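Floltero widens home recording program for gripper training

Floltero, a company that builds training sets for robot arms, has moved most of its recording work out of the lab and into lived-in homes, it said in a July update. Operators work with hand-held grippers that log each grasp, and the recordings are later used to teach a learning system to pick up and put away household goods.

The program now covers 59 homes and has produced 3,594 usable recordings. The company had planned to stay in its Whitfield test rooms through the summer but found that a system trained there did poorly with ordinary clutter.
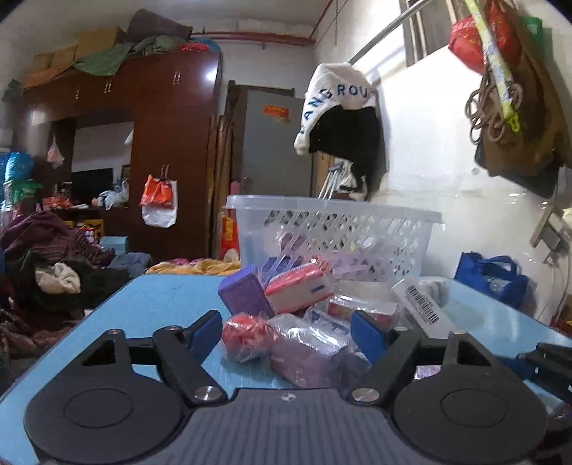 ROBOTICS

The current task set is called basket packing. Small packaged goods are piled on a table next to a plastic basket, and the operator moves them with the gripper, one at a time. Packs in shiny clear wrap are included on purpose. Reflections make their edges hard to find, and earlier versions of the model often closed the fingers beside the pack.

Each home is asked for 5 sessions. Operators are told to leave the room as it is — wardrobes, bags, laundry and all — so that the background changes from one address to the next. Items are piled again by hand between recordings, and no two starting piles are meant to match.

Rodard, which supplies the software that checks the recordings, rejects any run in which the finger pads leave the camera's view for too long. Runs with a dropped item are kept and labeled. The company says the drops are useful for teaching the system when to try again.

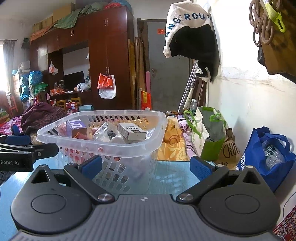
Trillik Newsdesk

Some of the sessions use two grippers at the same table. Those runs are harder to line up in time, and Floltero has so far released none of them to outside users. Boxes, wrapped packs and crumpled plastic can end up on top of one another in the basket, which gives the system examples of a container that is already partly full.

A first batch of 300 recordings has gone to a small group of testers, who will try it on their own arms. Floltero said it would add kitchen shelves and drawers to the task list next, with the same hand-held equipment.

Pay for households is set per session and was not disclosed. Homes that have finished their sessions can sign up again for the shelf tasks.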